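2024년 3월 16일

새벽 다섯 시에 일어나 축사부터 돌았다. 밤사이 기온이 영하로 떨어져서 물통 두 개에 살얼음이 꼈다. 망치로 깨고 미지근한 물을 부어 주었다. 염소들은 건초 앞에 먼저 몰려가고 물은 거들떠보지도 않았다.

젖 짜는 염소는 지금 40마리다. 오늘 아침 착유량은 어제보다 조금 줄었다. 날이 추워서인지 새로 들인 건초 때문인지 모르겠다. 브렐렉에서 받은 건초는 줄기가 굵고 잎이 적어서 염소들이 반쯤 골라내고 남긴다. 바닥에 버려진 것을 긁어모아 깔짚으로 썼다. 다음 주문은 예전처럼 마토스에 넣을 생각이다. 값은 더 비싸도 버리는 게 없으니 결국 비슷하다.

귀표 213번이 오전에 새끼를 낳았다. 두 마리, 암컷 하나에 수컷 하나. 첫째는 금방 나왔는데 둘째가 뒷다리부터 나와서 손을 조금 썼다. 둘째는 한참 만에 숨을 제대로 쉬었다. 수건으로 문질러 말리고 배꼽에 요오드를 발랐다. 첫째는 혼자 일어나 젖을 찾았고, 둘째는 초유를 짜서 젖병으로 먹였다. 어미는 초산인데도 얌전한 편이다. 둘 다 보온등 아래에 넣어 두었다.

점심은 라면으로 때웠다. 오후에는 남쪽 울타리를 손봤다. 기둥 하나가 흔들려서 돌을 채우고 다시 박았다. 철망도 아래쪽이 들떠 있어 철사로 묶었다. 작년 5월에도 같은 자리로 한 마리가 빠져나가 플라톰덴 쪽 길까지 쫓아간 적이 있다. 기둥을 아예 바꿔야 하는데 미루고만 있다.

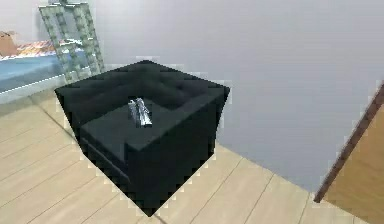
치즈는 지난주에 만든 것을 뒤집고 소금물로 닦았다. 숙성실 습도가 낮아서 젖은 천을 더 걸었다. 부디아라고 이름 붙인 단단한 치즈는 겉이 고르게 마르고 있다. 한쪽에 푸른곰팡이가 핀 것이 하나 있어서 솔로 털고 따로 두었다. 팔 것은 못 되고 집에서 먹어야겠다.

저녁에 다시 가 보니 둘째가 일어서서 어미 젖을 물고 있었다. 무릎이 아직 꺾이지만 빠는 힘은 괜찮다. 밤 열한 시에 한 번 더 보고 잘 것이다. 요오드가 거의 떨어졌다. 내일 읍내에 나가면 요오드와 젖병 꼭지, 울타리용 철사를 사야 한다.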